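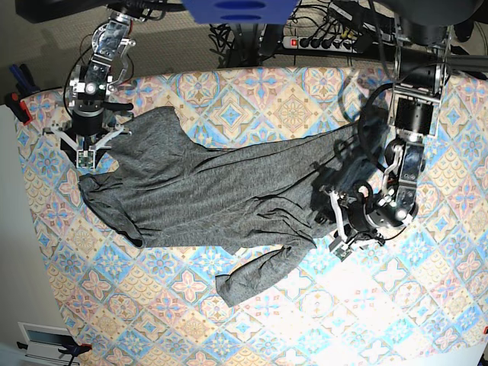 반복무늬 수업을 푸톤(Puton) 공방에서 한 학기 진행하고 남기는 기록. 내용은 리피트 단위 설계, 블록 제작, 천 날염 순서. 수강을 고민하는 사람보다는 비슷한 수업을 직접 짜려는 사람에게 맞춰 쓴다. 첫 시간에는 늘 기성품 무늬에서 최소 단위를 찾게 한다. 회색 긴팔 밑에 깔린 식탁보 같은 것이 적당하다. 마름모와 메달리온이 타일처럼 반복되고, 타일 안에 작은 꽃 모티프가 들어 있다. 색은 옅은 파랑, 복숭아색, 주황, 크림, 연분홍. 이런 천을 놓고 어디까지가 한 단위인지 연필로 경계를 긋게 한다.

경계 긋기에서 가장 흔한 오류는 모티프 하나를 단위로 잡는 것. 모티프와 리피트는 다르다. 리피트는 평행이동만으로 전체 면을 채울 수 있는 가장 작은 조각이다. 회전이나 반전을 해야 맞물린다면 단위를 덜 잡은 것이다.

수업 구성은 7회. 1회 단위 분석, 2회 격자와 스케치, 3회 전사, 4회와 5회 조각, 6회 시험 날염, 마지막 회 본 날염. 조각에 두 회를 배정한 이유는 단순하다. 한 회로 줄였던 4월 반에서 절반이 블록을 완성하지 못했다.

격자는 정방 40mm로 통일한다. 더 작으면 초보자 칼로 선폭 유지가 안 되고, 더 크면 손바닥 압력이 블록 가장자리까지 고르게 전달되지 않는다. 자유 크기를 허용한 적이 있는데 시험 날염 시간이 예측 불가능해졌다.

스케치 단계에서는 종이를 가로세로로 한 번씩 잘라 조각의 위치를 바꾼다. 원래 모서리가 중앙으로 오기 때문에 이음매가 어긋난 부분이 바로 보인다. 태블릿의 오프셋 기능과 원리는 같다. 첫 학기에는 종이만 쓴다. 화면에서는 확대가 가능해서 다들 팔 수 없는 선을 그린다.

선폭 기준은 2mm 이상. 양각선 기준이다. 음각선은 더 가늘어도 파이지만 안료가 차서 메워진다. 수강생 도안은 전사 전에 한 번 걸러내고, 기준 미달인 선은 굵게 고치거나 삭제하도록 한다.

조각판은 보스티코(Bostico) 고무판을 쓴다. 리놀륨보다 무르고 칼이 잘 나간다. 단점은 얇은 양각이 누르는 힘에 눕는다는 것. 눕는 현상은 선 양쪽을 수직으로 파냈을 때 심하고, 바깥으로 경사를 주면 줄어든다. 경사 방향은 칠판에 단면도로 그려 둔다.

목판을 쓰지 않느냐는 문의가 있어서 덧붙임. 목판은 결 방향을 따로 설명해야 하고 숫돌 관리가 필요하다. 7회 과정 안에는 들어가지 않는다. 심화반에서 다룬다.

안료는 푸비츠(Fuvitz) 수성 날염용. 원액 점도가 높아서 증점제를 추가하지 않는다. 블록에 붓으로 바르면 붓자국이 찍히므로 스펀지 롤러를 쓰거나, 펠트에 안료를 먹여 스탬프 패드처럼 만들어 쓴다. 반에서는 후자가 편하다. 패드 하나를 여럿이 나눠 쓸 수 있고 도포량 편차가 작다.

색 혼합은 색상별로 비율표를 적어 두게 한다. 적지 않은 색은 다음 회에 재현되지 않는다. 특히 복숭아색 계열이 문제다. 흰색 비중이 크고 주황이 소량이라 스푼 계량으로는 오차가 크다. 저울을 쓴다.

천은 면 평직, 정련된 것. 풀기가 남아 있으면 안료가 표면에 뜬다. 공방에서 일괄 세탁하고 다림질까지 끝낸 상태로 나눠 준다. 집에서 가져온 천은 시험용으로만 쓰고 본 날염에는 쓰지 않는다.

니트에 찍어도 되느냐는 질문도 매 학기 나온다. 가능은 하지만 정합이 안 된다. 편물은 놓는 방향에 따라 늘어나서 격자가 틀어진다. 단독 모티프 하나만 찍을 때만 권한다.

정합 방법. 천에 초크로 격자 전체를 긋지 않는다. 기준선은 세로 하나, 가로 하나면 충분하고 나머지는 블록 옆면의 표시를 직전에 찍은 무늬에 맞춘다. 격자를 다 그으면 안심은 되는데 선을 지우느라 시간을 쓴다.

단, 이 방식은 오차가 누적된다. 중앙에서 시작해 바깥으로 진행하면 누적 거리가 절반이 된다. 모서리부터 찍은 천은 반대쪽 끝에서 눈에 띄게 기운다. 시험 날염 때 두 방식을 다 해 보게 한다.

바닥 받침은 담요 위에 면포 한 겹. 딱딱한 책상에 바로 찍으면 블록 중앙이 비어 나온다. 받침이 너무 두꺼우면 음각 바닥까지 안료가 묻는다. 담요는 한 겹이 기준이고, 조정이 필요하면 담요가 아니라 면포를 더한다.

평가표는 서브라마니암(Subramaniam) 교안을 줄여서 쓴다. 원래 항목이 많은데 이음매, 선폭, 도포 균일도만 남겼다. 색과 도안 취향은 평가하지 않는다. 점수는 주지 않고 통과와 재시험으로만 적는다.

이번 학기 이음매 항목 통과율은 70%. 재시험 사유는 대부분 모서리에 걸친 곡선이었다. 곡선이 경계를 지날 때 접선 방향이 이어지지 않으면 위치가 맞아도 꺾여 보인다. 다음 학기에는 2회차에 이 부분만 따로 연습하는 시간을 넣는다.

열고정은 마지막 회에 하지 않는다. 완전 건조가 먼저다. 각자 가져가서 다음 날 천을 덧대고 뒷면에서 다림질한다. 스팀은 끈다. 안내문은 천을 포장할 때 같이 넣는다.

도구 중 재구매 목록: 곡선용 V칼, 전사용 트레이싱지, 펠트. 펠트는 세척해서 다시 쓰면 잔류 안료 때문에 색이 탁해진다. 학기마다 교체한다. 롤러는 상태가 괜찮아서 그대로 간다.

다음 반 신청은 09/05/2022부터. 푸톤 공방 게시판에서 받는다. 하프드롭 배열은 이 과정에 포함되지 않는다. 관련 자료는 정리되는 대로 이 글타래에 이어서 올림.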